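We use cookies to remember your settings and count page visits. Accept all | Manage

Tunance FAQ

What does Tunance do?
It takes recordings from a hand-held gripper and turns them into training data for a control policy. It works out where the gripper was, how far the fingers were open, and which parts of a recording are worth keeping.

Do I need a robot to use it?
No. You need one for running a policy, but recording and checking can be done at a desk.

How long can a recording be?
Up to 1,960 frames. Longer files are split when you import them, and the parts keep the same session name.

Why was my session rejected?
Usually the tracker lost its position. Open the log and look for code 201. If it appears more than twice, record the session again.

Can I plan motions with it?
Planning is handled by Zilisa, a separate package. Tunance writes files that Zilisa can read. Etornam Gbeho looks after the link between the two and would like to hear about files that fail to load.

How is finger opening measured?
From the picture. The software finds the two black pads and works out the gap between them. Start each session with the fingers open over a bare table – the first frames set the reference.

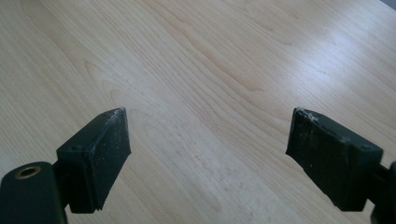
Wood grain is fine as a background, and the tracker often does better with it than with a plain white top. Strong glare is harder. If the gap reading jumps, turn on the glare mask under Settings.

Do worn pads matter?
A little. Ragged tips can shift the detected edge, so run the pad check again after heavy use.

Which version should I install?
Version 2. Version 1 gets no more fixes after March.

Contact: Norbert Malý, Berkness office | © Tunance | Back to top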